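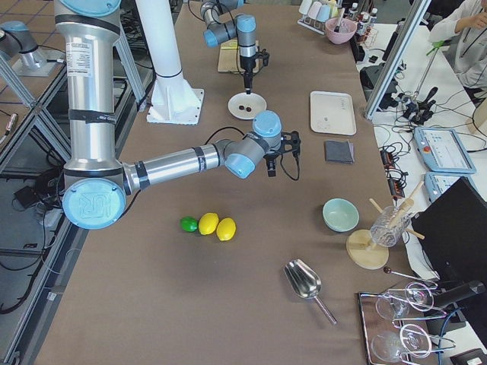 Comonow开放家务操作示范数据集首批内容，九月起接受高校与研究机构申请

Ellholm讯 专注于机器人学习的Comonow公司宣布，面向家庭与餐饮场景的双臂操作示范数据集Sestora首批内容已经整理完毕，将从九月起向高校、研究机构以及从事服务机器人开发的团队开放申请。首批内容包括789段由操作员完成的完整示范，覆盖46项桌面任务，从摆放水果、收拾酒杯，到把杯子放上沥水架，都是大家每天在厨房和餐桌边会做、做完也不大会记得的小事。

Comonow的数据采集室设在Ellholm的一栋旧厂房里，二层朝北，光线比较均匀，这也是当初选中这里的原因之一。操作台上安装了2台机械臂，末端配有黑色夹爪，由操作员以遥操作方式完成每一段任务。台面上的东西看上去很像一户人家还没来得及收拾的餐桌：柠檬和青柠排在一起，浅绿色的碗空着，旁边有金属长柄勺、插着木棒的棱纹玻璃杯，托盘里横放着两只高脚杯，再远一点是沥水架和一排粉粉蓝蓝的杯子。采集团队平时就管这张桌子叫“饭桌”，叫久了，连内部的排班表上也这么写。

为什么要花这么大力气去录这些动作？做过相关研究的同行大概都有体会，让机械臂在固定位置反复抓取同一个零件，早已算不上难题；可是换成一只柠檬，它会滚，换成一只高脚杯，又薄又滑，重心还偏，系统从前学到的经验常常就用不上了。学习系统需要见过足够多、足够杂的例子，才有可能在陌生的桌面上做出合适的动作。Sestora希望提供的，正是这样一批带着生活气息的例子。

在任务设计上，团队没有把桌面清得干干净净再开始录制。每一项任务开始前，操作员会按照当天的布置单摆放物品，与任务有关的和无关的都摆上去，位置也会有意变动。有些任务只用一侧机械臂，有些则需要两侧配合，例如一侧扶住托盘，另一侧把杯子取走。每段示范都同步保存机械臂关节角度、夹爪开合状态、操作员指令以及固定机位的视频，并附有一句中文和一句英文的任务说明。录制中出现的失误，比如夹取滑脱之后重新尝试，只要最终完成了任务，也会保留下来并单独标注。我们认为，怎样从一次失手里缓过来，同样值得学习。

操作员的培训也是这次工作里很费心思的一部分。新加入的操作员要先熟悉示教器和手持控制器，再从软布、木板这类不怕磕碰的物品练起，之后才会接触玻璃制品。每位操作员连续工作一段时间就要换人休息，人一累，动作就容易变得又急又硬，录下来的示范也不好用。一位在采集室工作的操作员说：“刚来的时候，放一颗柠檬都觉得手忙脚乱，后来慢慢找到感觉了，甚至回家洗碗都会留意自己的手是怎么转的。”

数据的清洗与标注工作由合作方Goel承担。Goel的标注团队逐段复核视频与关节数据是否对齐，检查任务说明与实际动作是否一致，并为每段示范划分动作阶段，如接近、夹取、移动和放下。对于说法容易产生分歧的地方，双方反复讨论过好几轮，“放到盘子旁边”究竟多远才算旁边，光是这一条就来回改了不少次，最后的结论写进了随数据一同提供的标注手册。

Comonow表示，首批内容只是一个开头。公司计划在后续版本中将完整示范扩充到600段以上的新增规模，重点补充双臂配合、柔软物品整理以及带长柄工具使用等类型，也欢迎合作单位提出自己最想看到的任务。如果您的实验室里恰好有一件机器人总也拿不好的东西，不妨写信告诉我们，我们很愿意把它摆上桌子试一试。

申请单位需提交简要的研究用途说明，经审核后签署使用协议即可获得下载权限。用于教学与非商业研究的申请不收取费用，商业用途请与公司商务部门另行联系。申请表格、标注手册和任务清单将在Comonow官方网站的Sestora专页提供。采集室也预留了参观时段，有意前来的单位可在申请表中一并注明，我们会在收到后逐一回复安排。

关于Comonow

Comonow是一家从事机器人学习数据采集与工具开发的公司，总部位于Ellholm，业务包括遥操作系统搭建、示范数据采集以及操作员培训，服务对象以科研机构和机器人开发团队为主。

关于Goel

Goel为机器人与视觉研究项目提供数据标注、质量复核及标注规范编写服务。

媒体垂询请通过Comonow官方网站“新闻与媒体”栏目留言。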